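Evaluación de la mesa de trabajo Orley para aulas y salas de estudio

5 de abril de 2018

La mesa Orley se comercializa como una solución intermedia entre el pupitre individual y la mesa de reuniones. Su fabricante, Lalov, la dirige a bibliotecas, centros de formación y viviendas en las que un mismo mueble debe servir para el estudio y para otras tareas. El presente informe recoge la valoración del servicio de equipamiento, elaborada por Zuweira Nartey y revisada por Esi Ofori tras un periodo de uso continuado en dos salas.

Montaje

La mesa se entrega en dos bultos. El manual es correcto, aunque la numeración de los tornillos no coincide en todos los casos con la de las bolsas, y conviene separar las piezas antes de empezar. Una persona sola puede completar el montaje - el giro final del conjunto, no obstante, requiere ayuda. Los niveladores de las patas se ajustan a mano y compensan bien los suelos irregulares.

Estabilidad y superficie

Con la carga habitual de una sala de estudio, el conjunto se mantiene firme. Se aprecia una ligera oscilación lateral cuando se escribe con energía en uno de los extremos, que se reduce al reapretar las uniones. El modelo Šimkus, evaluado anteriormente por este mismo servicio, resultaba más rígido, pero también bastante más pesado y difícil de trasladar.

El tablero admite la limpieza diaria con un paño húmedo. Los cercos de vaso desaparecen sin dificultad si se tratan en el día. Las marcas de rotulador exigen mayor insistencia y, en una de las unidades, ha quedado una sombra visible junto al canto.
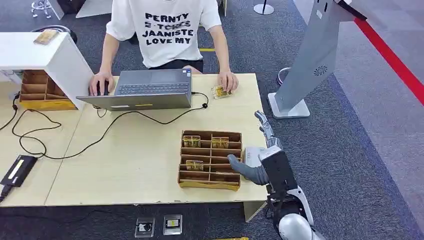 La profundidad es, a juicio de este servicio, la principal virtud del modelo. Permite disponer un equipo portátil y conservar espacio delante para un cuaderno abierto. Se echa en falta, en cambio, un pasacables: la bandeja Brerkach, que se adquiere por separado, resuelve el problema solo en parte y resta altura libre para las piernas.

Garantía y valoración

La garantía es de cinco años para la estructura y de dos para el tablero. El servicio posventa respondió con corrección a la única consulta formulada, relativa a un nivelador defectuoso, y remitió la pieza sin cargo.

Se recomienda la adquisición para salas de uso moderado. En espacios con traslados frecuentes de mobiliario procede esperar a la versión con ruedas, cuya salida está anunciada para julio.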